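Notes on the Care and Placement of Kettles

Readers of these notes will recall that in March I undertook to set down, for the benefit of the Tirkstead tea circle and anyone else who keeps a tea table, the principles by which our equipment is chosen, laid out and looked after. The first instalment dealt with cups. The second dealt, at greater length than some members considered necessary, with the storage of leaf. The present instalment concerns the kettle, and in particular the surface upon which it is to stand.

I am obliged to Manju Tripathi, who read the earlier drafts and corrected my account of the older Galer kettle, which has a shorter spout than I had stated. I have amended the text accordingly. Narendra Kandpal has also written to say that the remarks on cup storage did not take sufficient account of households with shallow cupboards. His point is accepted and will be addressed in a later entry.

It should be stated at the outset that the circle does not prescribe any one kettle. Members presently use enamelled, stainless and cast vessels, and one member brings a travelling kettle to every meeting at Ciltbridge despite there being a perfectly serviceable one in the cupboard. What the circle does ask is that the kettle be given a place of its own, that the place be level, and that it be cleared before the water is put on.

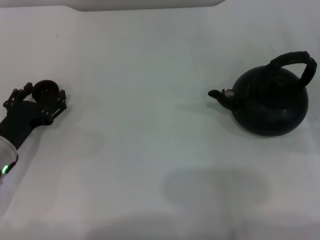
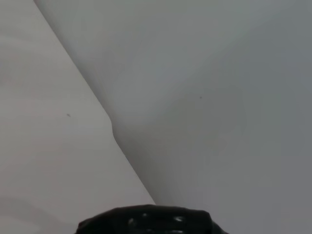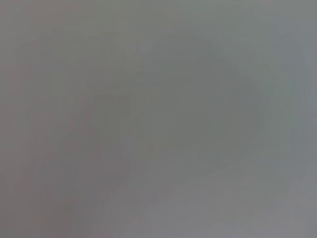 The question of tabletop colour has occupied the circle for longer than its importance would suggest. For many years the Ciltbridge table was a dark stained one, and it was generally held that a dark table was more forgiving. I have come to the contrary view. A black kettle on a white matte top can be found at a glance, by a person of any age and with or without their spectacles, and its thick curved handle stands out clearly against the pale surface when one reaches for it. On the dark table the same kettle was very nearly lost after four o'clock in winter, and Vikas Vashisht once set a plate of shortbread directly against it. A matte finish is further to be preferred on account of glare, which several members had found tiresome under the old gloss paint.

The disadvantage of white is staining. Tea left standing on a pale surface for the length of a meeting will leave a ring, and the ring will be remarked upon. Members are therefore asked to wipe up spills as they occur, using the plain cloths kept in the second drawer and not the embroidered ones. Where a ring has already formed, a paste of bicarbonate of soda and a little water may be applied with a soft cloth, left for three minutes and then wiped away. Abrasive pads are not to be used. The mark near the window end of the table is permanent and need not be scrubbed any further.

A hot vessel should in all cases be placed on a trivet or a folded cloth. I am aware that some tabletops are sold as heat resistant. I have not found the claim to be one on which I should care to depend, particularly with a cast kettle, which holds its heat well after the pouring is finished.

As to the position of the kettle, my own practice is to keep it to the right, with a generous width of clear table beside it. Left-handed members will naturally wish to reverse this. The spout should be turned away from the company and from the edge. Cups are brought to the kettle and not the kettle to the cups. Danish Baloch has raised the matter of the larger gatherings, at which 21 or even 23 persons may be expecting tea within the same quarter of an hour, and has suggested that the pourer be permitted to walk the length of the table. I remain of the opinion that a full kettle ought not to be carried behind seated people, and would recommend a second pouring station at the far end.

The care of the kettle itself may be dealt with briefly. It should be emptied at the close of each meeting and left with the lid off until dry. Scale is to be removed with white vinegar diluted in an equal quantity of water, brought to the simmer and allowed to stand for an hour, then rinsed until no smell remains. Tirkstead water is hard, and this will be required more frequently here than the manufacturers' leaflets allow. Enamel should be inspected for chips along the inner rim. A chipped kettle is to be retired from service, however attached to it one may be. Cast kettles without an enamel lining must be dried over a low heat, and should never be left to soak overnight.

Devendra Nigam has asked whether the Pal trivets recommended in the first instalment are still available. I understand that the square pattern has been discontinued and that the round one may be ordered at the counter in Ciltbridge. The circle holds 51 of the old square trivets in the hall cupboard, this being the result of an ordering error, and any member who would like a pair is welcome to collect them before the next meeting.

The next entry will consider strainers. Correspondence on the matter of milk jugs has been received and is being held over until that subject is reached in its proper order.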